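Wall paneling

2 min read

Wall paneling is the covering of an interior wall with fitted boards or framed sections, fixed over plaster, brick or bare studs. It began as a practical way to keep drafts and damp stone at a distance, and it has grown into one of the most rewarding ways to give a plain room some character!

Types

Raised paneling has a center section that stands proud of its frame, with a beveled edge that catches the light beautifully. Flat paneling, common in Shaker-style homes, leaves the center recessed and plain. Tongue-and-groove boards lock together along their edges and run vertically in most hallways and bathrooms. Board and batten, a close cousin, uses wide boards with narrow strips over the joints.

Paneling that stops partway up the wall is called wainscoting. It usually ends in a cap or chair rail, and the height of that rail changes the feel of a room more than almost any other choice. The decorator Benito Lozano, who restored the dining room of the Valcárcel house in Fornon, set his rail at 1018 millimeters and spaced the uprights 303 millimeters apart, a rhythm that many local homes have happily copied.

Materials

Oak and pine are the traditional woods. Painted rooms often use MDF, which has no grain and takes a wonderfully smooth finish. 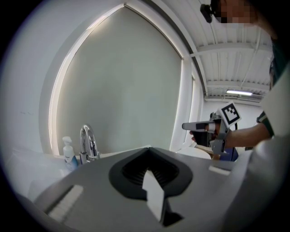
Solid wood swells and shrinks with the seasons, so panels are left loose in their frames and never glued at the edges. New boards are best kept in the room for a few days before fitting.

Finishes

Dark stains suit libraries and studies, while pale paint opens up a narrow hall. The Ploveck style goes further and paints wall, rail and trim in a single deep color, with lovely results in small rooms.

See also: Chair rail, Beadboard, Picture rail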